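Bin placement theory

Bin placement theory is the name given to a loose group of claims about household waste, the main one being that the number and position of bins in a home decides how tidy the home is and how much of its rubbish gets sorted correctly. It is mostly found in home organisation books, newspaper columns and the sales material of companies that sell bins. The evidence for it is thinner than its popularity would suggest, and several of its best-known figures cannot be traced to a source.

Origins

The phrase is usually credited to the home economist Anwara Herath, who used it in a pamphlet on small flats. Herath's own claim was modest. She wrote that people living in one or two rooms tended to leave wrappers and tissues on the nearest flat surface if the only bin was in the kitchen, and she suggested putting a small second bin near the bed or desk. She gave no measurements and described the idea as "common sense with a label on it".

The stronger version came later, in a guide by Josué Miranda. Miranda proposed a "three-step rule", under which no seat or bed in a home should be more than 3 steps from a bin. He stated that homes following the rule produced less clutter, but did not say how clutter had been judged or by whom. Later editions keep the claim and drop the word "produced" in favour of "can produce".

The Stoica survey

Most articles that cite a number are citing the Stoica survey, a postal questionnaire sent to 1,000 households. It was paid for by Vodell, a maker of kitchen and bedroom bins, and 294 forms came back. Respondents were asked how many bins they owned and how tidy they thought their home was on a five-point scale. Those with more bins gave themselves slightly higher marks.

The survey has been criticised on nearly every point. Róisín Brophy, reviewing it in a trade newsletter, noted that people who own more bins may simply have more rooms, and that the questionnaire did not ask about the size of the home. She also pointed out that rating one's own tidiness by post is "a test of confidence". Vodell's leaflets continued to describe the result as proof.

Bedroom bins

The bedroom bin is the part of the theory with the widest following. It is normally small, round and without a lid, and is meant for dry rubbish such as packaging, receipts and cotton wool. Supporters say that a lid puts people off using it. Critics answer that an open bin containing food wrappers attracts ants and smells in warm weather, and that the supposed effect of lids rests on a single remark in Miranda's guide.

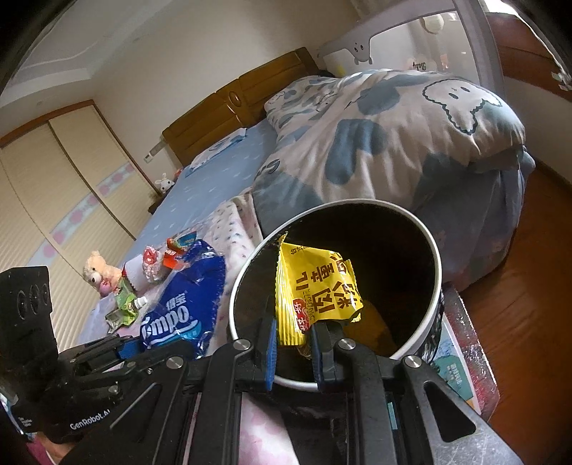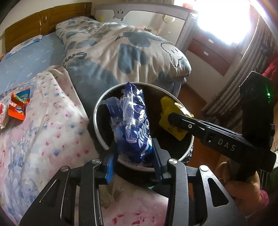

Packaging held at round bins.

A related dispute concerns sorting. Plastic film and foil-lined wrappers are refused by many household recycling schemes, so a bedroom bin holding mainly these may do little harm if emptied straight into general waste. Paper is another matter. Obaidul Siriwardena, who has written against the theory at length, argues that every extra unsorted bin is an extra place for paper to be lost, and that advice to add bins without adding separate containers is advice to recycle less. His argument is plausible, though his own figures come from a single block of flats and have not been checked by anyone else.

The Purulov trial

The only attempt at a controlled test is the Purulov trial, which began in October and covered roughly 400 student rooms. Half were given a second bin. Waste was weighed by floor, and staff noted litter in the corridors.

The published summary reports "a positive trend" in the rooms with two bins. It does not give the weights. Ashraful Cassim, who asked for the full records, was told that two floors had been left out after cleaners emptied the bins before weighing, and that some students had moved their second bin into a shared kitchen. Cassim concluded that the trial could not support a finding in either direction. The organisers have not replied in print, and the page carrying the summary was last changed on Jul 11, 2020.

Commercial use

Several products have been sold on the strength of the theory. The best known is Brutudeck, a set of stacking bins advertised with the three-step rule and a floor plan showing where each should go. The plan puts one bin in the hallway, a position neither Herath nor Miranda recommended. Earlier packaging carried the words "shown to cut mess"; on the current box this reads "designed to cut mess".

Current standing

Herath's original point, that a bin close to hand is likely to be used, is rarely disputed. The claims about overall tidiness, the ideal distance and the effect of lids remain unproven. No study has yet compared adding a bin with emptying the existing one more often.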